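Review: Herrero Tabletop Practice Guide for Small Arms, second edition

Published by Herrero as a ring-bound booklet with a set of loose checklists. Reviewed by Begoña Rivas for the Plirkudstead bench automation notes.

The guide covers lightweight arms used on a table for pick-and-place work with everyday objects. It is not a safety standard and does not claim to be one. It assumes the reader has done a risk assessment for the cell and goes straight to bench practice: surface, object layout, cable routing, start poses, reset between runs, and record keeping. I used it from September onward on a food-handling task in which dumplings are placed in a bamboo steamer.

Contents and layout

The body runs to 90 pages. Chapters are numbered, every rule carries a code, and each rule is marked either "required" or "advised." The first edition mixed the two in the same paragraph, which made it hard to audit against. The checklists are printed on one side only and leave enough space for initials and a short remark. The index is poor. "Cable" has a single entry although cable rules appear in four chapters.

Surface and reference marks

Chapter 2 requires a matte, light surface with a regular grid, fixed so that it cannot creep. A printed cloth is allowed if it lies flat. The guide asks for grid lines to be used as placement references in the written layout, so that an operator can put an object back without a ruler. This worked well for us. The rule on cleaning is vague: the cloth is to be replaced "when marks interfere," with no test for what interferes. We set our own limit and wrote it into the local procedure.

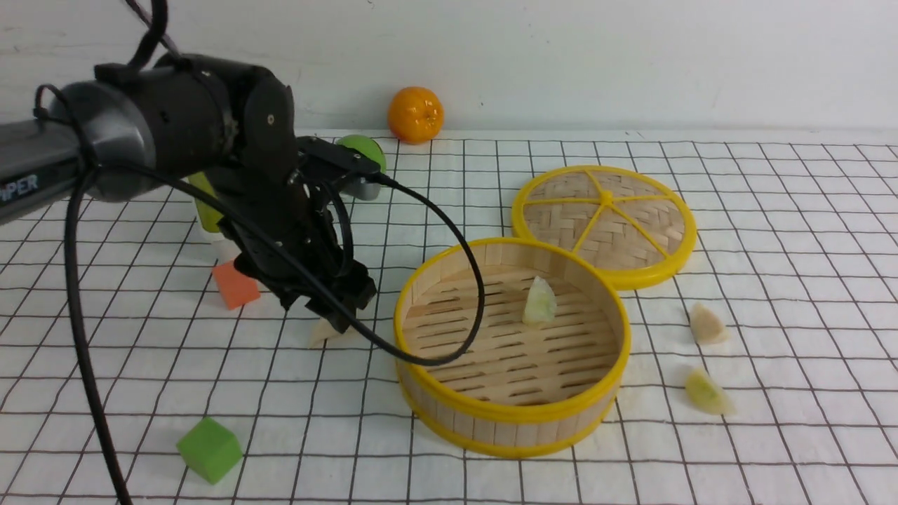

PIPER arm with parallel gripper lowered over a dumpling; open steamer basket and lid to the right.

Cable routing

This is the strongest chapter. Rule 4.3 requires the user to move the arm slowly through every pose in the task and to note where each cable passes nearest to an object. Slack has to be enough for full wrist rotation, and no loop may rest on or catch the rim of an open container at any point in the path. The rule applies to the whole path, including approach and retreat. Many in-house procedures check only the start and end poses.

The guide prefers clips on the upper link and a single controlled loop at the wrist. I compared two clip sets, the Huvetti and the Bemetti. Both meet the text of the rule. The Huvetti clips hold better but need a tool to open. The Bemetti clips open by hand and had to be reseated twice in the first week. The guide gives no pull-out force, so there is no basis in it for rejecting either set. A figure here would help.

Objects outside the task

Chapter 5 deals with objects that are on the table but are not part of the job. They may be left in place if they are listed on the layout sheet and do not block the approach. Their positions must be checked at each reset along with the working objects. I agree with the principle. The form supplied has too few lines for a mixed table, and we added a second sheet.
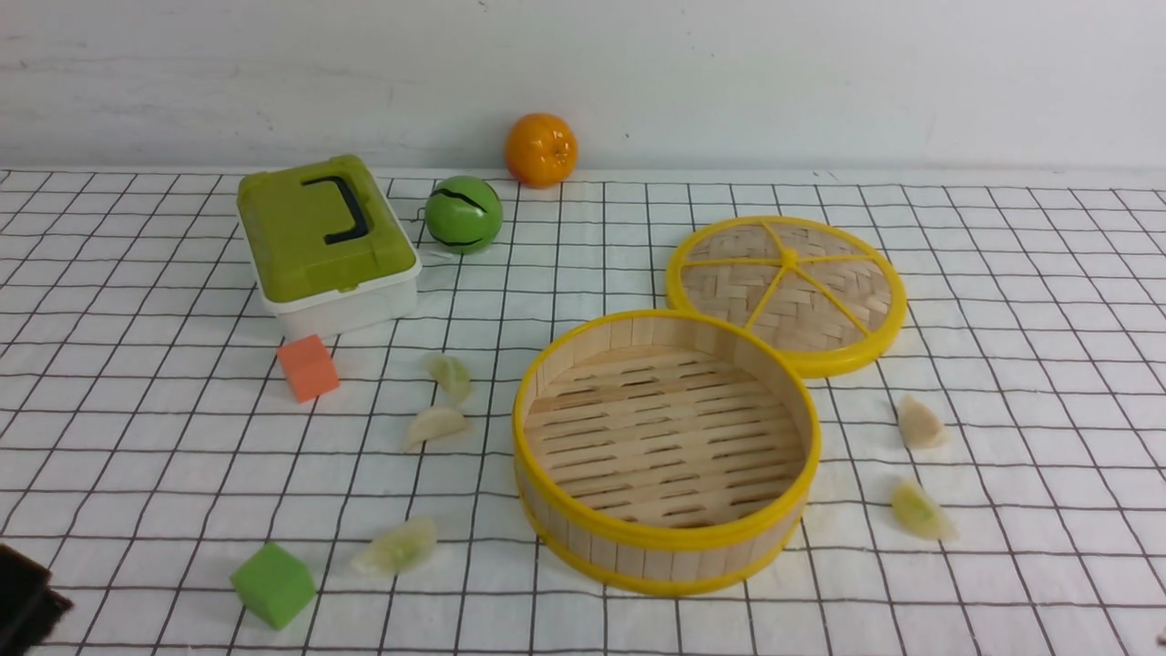
Reset is covered in Chapter 6. The working container has to be empty, the lid must be flat and clear of the approach, and loose pieces must go back on the cloth with space for the fingers on both sides. The guide allows the pieces to vary in angle and position between runs, provided that the permitted area is drawn on the layout sheet. It also requires that pieces be checked for damage. For soft or thin items the text says only "visible deformation," and two operators will read that differently. We keep one reference piece beside the sheet for comparison.

Record keeping

One log line per run is required, with operator initials, layout sheet revision, and any stop. The guide advises a full inspection of gripper pads and fasteners every 1000 cycles, and a short visual check every 25 runs. The short check took us about two minutes. The log template has no field for a cable fault, an odd omission given Chapter 4. Such faults end up under "other" and are difficult to pull out later.

Faults

Apart from the index and the log template, the main weakness is the treatment of shared tables. If two tasks use the same surface, the guide calls for separate layout sheets but does not say which one governs the items common to both. The diagram for Rule 6.2 also shows the lid inside the approach zone, which conflicts with the rule text. Follow the text.

Assessment

Recommended for teams that run one arm on one table and need written practice they can audit against. First edition owners should replace their copy for the required/advised marking and the new Rule 4.3. Larger cells with several arms will find little in it, and the appendix on multi-arm work is a single page.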